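Community First Aid Classes: Frequently Asked Questions

Trano Community Learning — last updated Jul 2, 2020
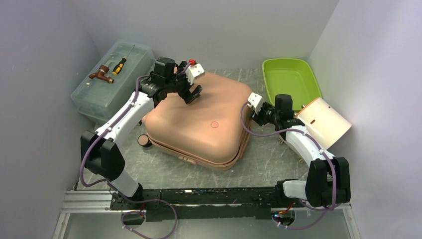
Kevin Sotelo wrote to ask whether the two-hour class is enough or whether he should sign up for the full day. Two hours covers chest compressions, how to use an AED, and choking in adults. If your job asks for a certificate, or if you look after small children, take the full day.

The answers below cover most of what people send us. If yours is missing, use the contact form and allow a few working days for a reply.

BEFORE YOU SIGN UP

Do I need any medical background?

No. Both classes start from zero. Nurses and other clinical staff are welcome, but the pace is set for people who have never done this before.

How old do I have to be?

Fourteen for the two-hour class and sixteen for the full day. Anyone under eighteen needs a signed form from a parent or guardian, which you can bring with you on the day.

What does it cost?

The two-hour class is $32. Prices for the full day depend on the location and are shown on the booking page before you pay. The fee includes the handbook and the card. There is no extra charge for printing.

Is there a discount for groups?

Yes, for groups booking the full day together. Group bookings go through the Omuter office and can't be made online. Send the number of people, two possible dates, and the name of the person who will pay the invoice.

Can you come to our workplace?

We can, within the county. You will need a clear floor where people can kneel, chairs for everyone, and a wall outlet. Carpet is easier on the knees than tile. We do not teach outdoors.

Which languages do you teach in?

English at all locations. Spanish at Ritell only, usually once a month. The handbook comes in both languages wherever you take the class.

ON THE DAY

What should I wear?

Pants you can kneel in and a top with some room in the shoulders. Long hair should be tied back. Leave necklaces and large rings at home if you can.

I have bad knees or a bad back. Can I still take part?

Yes. Tell the instructor at the start. You can practice with the manikin on a table to learn hand position and rhythm. The full-day certificate, however, requires compressions on the floor for two minutes without a break, and we can't waive that. If you don't meet it, you will get a letter of attendance.

I am pregnant. Is that a problem?

Ask your doctor about the kneeling and pushing first. Many people take the class while pregnant. You may stop and rest whenever you like.

Is there a break?

The two-hour class has none, though you may step out. The full day has a lunch break and two short ones. Lunch isn't provided. There is a deli across the street from the Ritell location, and the Omuter building has a microwave.

What happens if I am late?

Up to fifteen minutes is fine. After that we will move you to another date at no charge, once. A second late arrival counts as a missed class.

WHAT YOU WILL LEARN

How fast and how deep are compressions?

For an adult, 100 to 120 per minute, at least two inches deep and no more than 2.4 inches. Let the chest come all the way back up between pushes. Most beginners push too fast and too shallow, and a good part of the class goes to fixing this.

Do you still teach rescue breaths?

Yes in the full day. The two-hour class teaches hands-only CPR for adults. During the current health restrictions, breaths are practiced with a separate face shield and valve for each student, and shields are thrown away after use.

Do you cover infants?

Full day only. The two-hour class has no infant or child section.

CERTIFICATES

How long is the card good for?

Two years for the full day. The two-hour class gives a record of attendance with no end date, and most employers won't accept it in place of a certificate. Check with yours before booking.

My card ran out in February. Do I have to start over?

If it expired within the last 3 months, you can take the shorter renewal class. Past that you need the full day again. Cards that ran out this February are being treated as current for renewal until the end of the year — this applies to all locations, and you don't need to ask for it.

I lost my card.

Email us your full name and the location of your class. We send a PDF at no charge. A printed replacement has to be picked up in person.

CHANGES AND REFUNDS

Can I cancel?

Up to two days before the class for a full refund. After that we can move your booking but can't return the money. If you are ill, stay home and write to us, and we will move the booking even on the same day.

Who do I contact about an invoice?

Sibusiso Steyn, at the Omuter office. Please put the invoice number in the subject line.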